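Clemuva Sideboard, Three-Door, Natural Finish

Item no. 3306
Sold by Brurelex Home
Ships from our Drestetside warehouse

The Clemuva is a low storage cabinet for a dining room, hallway or den. It has three doors in front and one adjustable shelf behind each of them. Most people use it for dishes and table linens, but it will also hold board games, printer paper or a record collection if you take the shelves out.

It comes in natural, walnut stain and white. The natural finish is the one we sell most of, and it goes with the Chaudhary dining table and bench. If you are trying to match older furniture, order the sample chips first. Screens vary a lot and so do light bulbs.

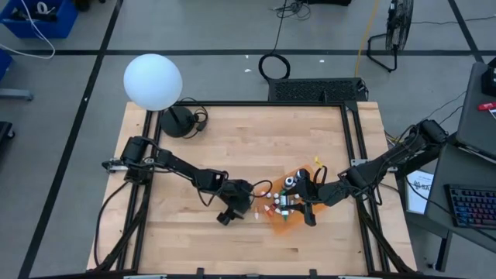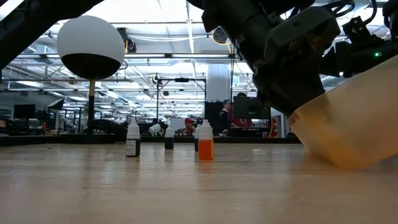

Light wood tabletop with the grain running lengthwise.

Size and weight
Width: 57 inches
Depth: 18 inches
Height: 32 inches
Shelf limit: 45 pounds each, spread evenly
Shipping weight: 118 pounds in two cartons

Assembly
The cabinet body comes assembled. You attach the legs, hang the doors and set the shelves. A Phillips screwdriver is the only tool you need. Have a second person help you turn the cabinet over after the legs are on. The wall strap is in the bag with the hinges and should be used in any home with small children.

Care
Dust with a soft dry cloth. Wipe up spills right away. Do not use ammonia cleaners, wax sprays or scouring pads. Keep the cabinet away from heating vents.

Delivery and returns
Curbside delivery is included. Bringing the cartons into a room of your choice costs $50 extra and has to be added before the order ships. Stained cabinets ordered since May come with the new soft-close hinges. Unopened cartons can be returned for a refund, less freight.

Questions about stock or finishes go to Ama Annan at the Brurelex order desk. Replacement hinges, legs and shelf pins are sold separately on the Clemuva parts page.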